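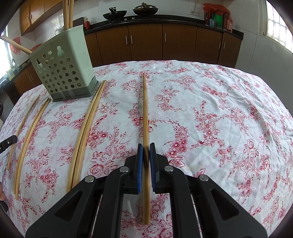
How long does a visit last, and does it need to be booked?

Each visit runs for two hours in the morning or the afternoon, and places must be booked in advance through the Tonance visits desk.

Tonance Hand-Held Gripper, Model 311
Demonstration visits and open day

The Model 311 is a two-finger gripper carried in the hand. It is intended for organisations that wish to record manual tasks for later use with a robot arm, and for teaching departments that need a gripper which students can operate without programming. Tonance receives visitors at its Kenulura site throughout the year, by appointment, and holds one open day on a Saturday in January.

The product

The operator holds the tool by its grip and opens or closes the fingers by means of a trigger. The black fingertips carry blue pads on their inner faces, and it is these pads that meet the object. The linkages behind them turn on silver pivot pins. A camera mounted on the tool looks forward over the fingers, so that every recording shows the fingertips, the object between them and a wide view of the room beyond. Straight edges towards the sides of the picture appear curved. Customers who require a corrected view may apply the correction in the software supplied.

The same fingers may be fitted to the Skita bench arm with an adaptor plate, ordered separately. Recordings made by hand and recordings made on the arm are saved in one format.

What visitors will see

Demonstrations are given with household objects on ordinary furniture. The chopstick task is included in every visit. Wooden chopsticks are laid out on a table with a flowered cloth, beside a pale green utensil holder with a perforated front, and the demonstrator takes hold of one chopstick at a time between the pads. The task was chosen on account of the thinness of the object. A chopstick leaves little margin for a badly placed finger, and two lying side by side call for care in the approach. The patterned cloth is retained for all sessions, as many customers intend to work in homes and ask how the recordings look against a busy background.

The kitchen beyond the table is in normal domestic order, with pans on the stove and items on the countertop. It is not cleared before a visit.

Visitors are then invited to use the tool themselves. First attempts are made with larger objects before moving on to chopsticks. Staff remain at the table throughout and will adjust the grip for smaller or larger hands on request. Left-handed use is possible with no change of parts.

Programme of a standard visit

Arrival and registration
Introduction to the Model 311 and its controls
Demonstration at the table
Practical session for visitors
Playback of the recordings made during the session
The Skita bench arm: fitting of the fingers and a short run
Questions, orders and departure

Morning visits begin at 9 and afternoon visits at 2. Groups arriving late will be admitted, but the practical session may be shortened.

Open day

The open day follows a looser timetable. Demonstrations are repeated during the day and visitors may join at any point. The open day is limited to 30 people in the building at one time, and those without a booking may be asked to wait. The Kadlec workshop, where the linkages are assembled and the pads are bonded, is open on this day only. Flat, closed shoes must be worn in the workshop. Photography is permitted in the demonstration kitchen and is not permitted in the workshop.

Admission is free of charge. Children under the age of 9 cannot be admitted to the workshop but are welcome elsewhere if accompanied by an adult.

Recordings made during a visit

Recordings made by visitors are played back on the day and deleted at the close of the session, unless the visitor asks in writing for a copy. Hands and clothing may enter the camera's view at the sides. Any visitor who prefers not to be recorded may handle the tool with the camera switched off.

Supplied with the Model 311

Gripper with camera fitted
Two spare pairs of blue finger pads
Hexagonal key for the pivot pins
Charging lead
Carrying case
Printed handbook

Care and servicing

Pads should be wiped with a damp cloth after use and left to dry before the tool is returned to its case. Solvents must not be used on the pads. They should be inspected after every 2000 closings and replaced in pairs if the surface has become smooth or has begun to lift. The pivot pins require no oil. Should a finger become stiff, the tool should be returned to Tonance for servicing and should not be dismantled by the customer.

Tools may be brought to a visit for inspection by prior arrangement. Minor adjustments can generally be made while the owner attends the demonstration.

Access

The demonstration kitchen is on the ground floor and is reached without steps. The workshop has one step at its entrance, for which a ramp is available. A chair can be provided at the table for those who prefer to operate the tool seated. Please state any requirements when booking.

Booking

Requests should be addressed to the visits desk and should give the name of the organisation, the size of the group, the preferred day and whether the group wishes to see the Skita bench arm in use. Schools and colleges are asked to name one responsible adult. A written confirmation will be sent with directions to the Kenulura site and a plan of the parking area. Cancellations should be notified as early as possible so that the place may be offered to another group.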